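Visit report: open day at the Kendeck automation lab
August 29, 2021

Kendeck opened its test hall and simulation room to outside integrators for one day. My interest was narrow: how the lab writes its rules for gripper work, and how closely those rules are followed before a program reaches a real cell.

The handout is a 21-page house standard called Flarnard. It covers end effectors only. Arm speed, fencing and lockout are left to the site rules and were not discussed.

Simulation before hardware

Every pick program is run in simulation first. The minimum is 40 clean runs, with the start pose varied between them. A run that touches a surface outside the permitted contact list is logged as a failure, even if the part is picked. The log for the Jurken cell stood at 102 runs, and the rejected ones were kept on file – a practice I would like to see more often.

Approach rules from Flarnard, as I copied them:

1. Jaws are fully open before the descent begins. No opening on the way down.

2. The approach view is taken from behind and above the palm, with both fingers visible. Where two surfaces meet under the gripper, the boundary must be identified before the jaws close.

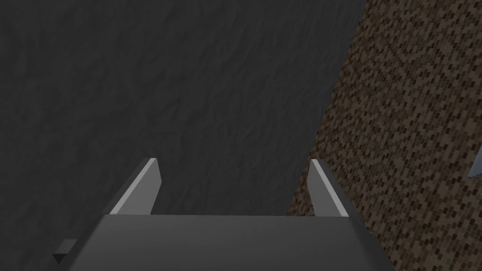
3. Closing force is set per part and is not carried over from an earlier program.

4. After a failed grasp the arm retracts along the approach path. The program may retry no more than 2 times, then it stops and waits for an operator.

Points left open

The standard gives no tolerance for finger alignment. The Arai cell uses its own figure, which is not written into the document. I asked whether simulated friction values are checked against measured ones and was told a revision is planned for June.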